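Laundry, two arms at a time

Minari has a new home for its cloth-handling work: a furnished corner with striped carpet, a sofa and an armchair, set up so that the arms can learn among proper household things. We want 1,000 good examples before the summer, and we're already past the first 80!
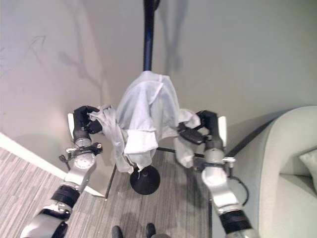
Why cloth?

Cups and boxes keep their shape when you pick them up. Cloth doesn't, and that is what makes it such fun to teach. Every grab leaves a fresh set of folds, so Minari needs to see the same garment held in lots of ways – high, low, bunched up, by the hem, by one corner. Hoodies are my favourite so far (pockets, zips, all that weight at the bottom).
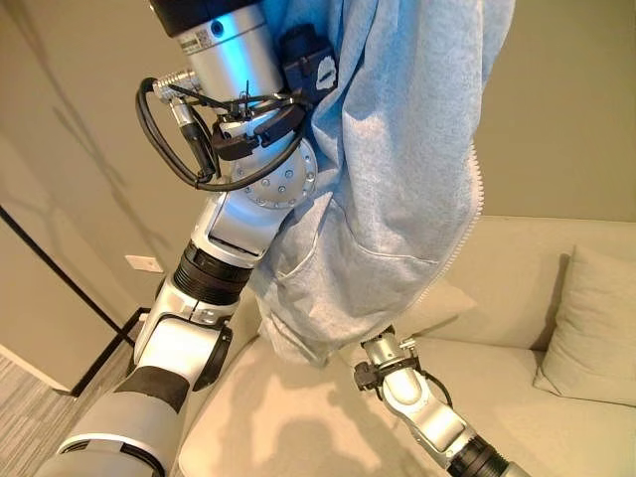

Blue hoodie held up by one arm, with the other gripper just under the hem.

We save a head view and close-up wrist views. The close-ups can look very odd by themselves, but they belong in the set too, and we keep them next to the wider shots from the same day. 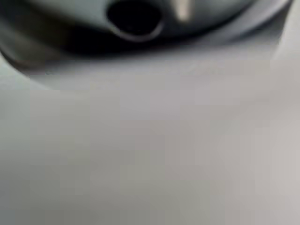 Wrist view: dark grey metal against a glossy white surface.

Towels come next on the list, with both grippers on the cloth. We'd love 2,000 examples by the end of the year, and Purnent has offered 2 more bags of old linen to keep us going. 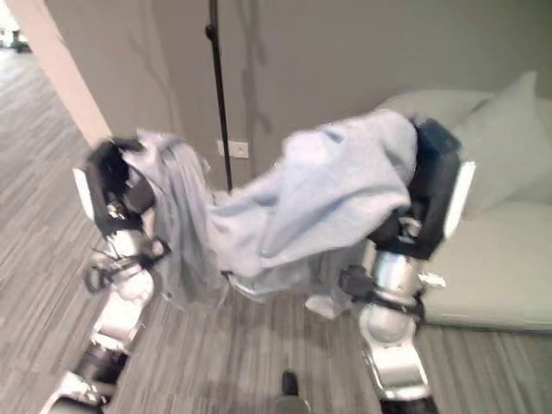

T. Sarmiento

If you have towels or tops to spare, the box by the Trorkov office door is open until the end of April. Odd sizes and faded colours are very welcome, and so is anything with a zip!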